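In Omadgate steigt man aus, wenn man zur Möbelmesse will, und sonst vermutlich nie. Der Shuttlebus fährt alle halbe Stunde, angeblich. Wir kamen im Mai, es regnete, und an der Kasse lag ein Stapel Hallenpläne, auf denen Halle 2 fehlte. Man müsse sich die dazudenken, hieß es freundlich.

Ich war wegen der Stühle da. 195 Aussteller, und gefühlt jeder zweite hatte einen Hocker dabei, auf dem man »aktiv sitzt«, also schlecht.

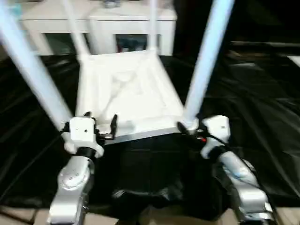 ## Halle 1: Sitzen

Todura zeigte eine komplette Küchenbank in Eiche, hübsch gemacht, 87 Kilo schwer. Wer damit umzieht, braucht Freunde, und hinterher neue. Bei Sandhu gegenüber gab es Klappstühle, die tatsächlich klappten, auch beim dritten Versuch, und dazu Mangosaft. Ich blieb länger als nötig.

Die Vorträge liefen auf einer Bühne neben der Lüftung. Vom Thema »Wohnen auf kleiner Fläche« habe ich verstanden, dass es um Wohnen ging. Die Fläche danach, mit den Ordnungssystemen, war ruhiger. Fächer in allen Breiten, für Besteck, Kabel, Socken. Ich besitze offenbar zu wenig Dinge, die genau in ein Fach passen.
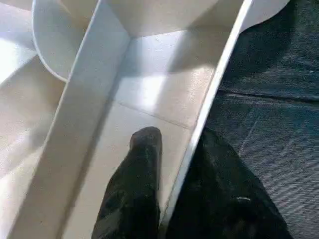 *Weiße Fächer, daneben dunkelgrauer Stoff.*

Mittags Kartoffelsalat im Foyer, die Portion so groß wie ein Teelicht. Die Schlange reichte bis zur Garderobe, und wer drankam, wurde gefragt, ob er einen Bon habe. Bons gab es an der Garderobe. 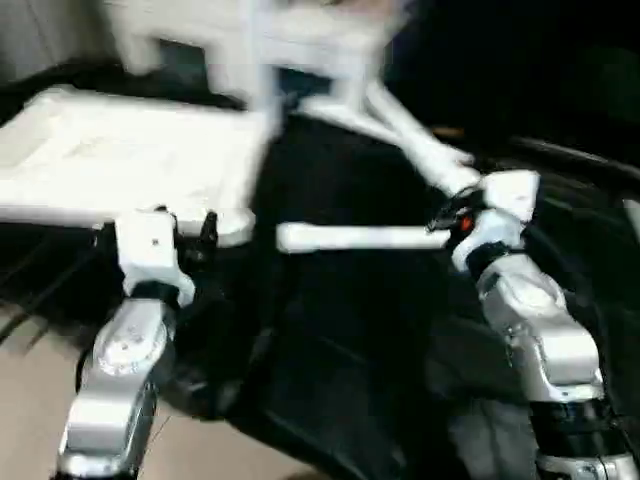
Gestärkt wäre zu viel gesagt, aber immerhin saß ich danach auf einer richtigen Bierbank, dem bequemsten Möbel des Tages. Von dort ging es zu Covetti, wo ein Beistelltisch 255 Euro kosten sollte. Auf die Frage, was er könne, kam die Antwort: beistehen.

## Halle 2, doch gefunden

Sie liegt hinter der Anlieferung. Nearly leer war sie wegen des Plans, und deshalb bekam man überall sofort Beratung, auch ungefragt. Am besten gefiel mir der Bereich für Möbel zum Selbstaufbauen.
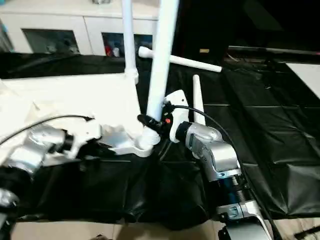
*Zuletzt geändert: im Mai, 23:40 Uhr*

Der Rückweg dauerte länger als die halbe Stunde. An der Haltestelle standen zwei Musterstühle im Regen, beide besetzt. Der Eintritt gilt übrigens auch für den zweiten Messetag, falls jemand meine Karte möchte, sie ist nur leicht durchgeweicht.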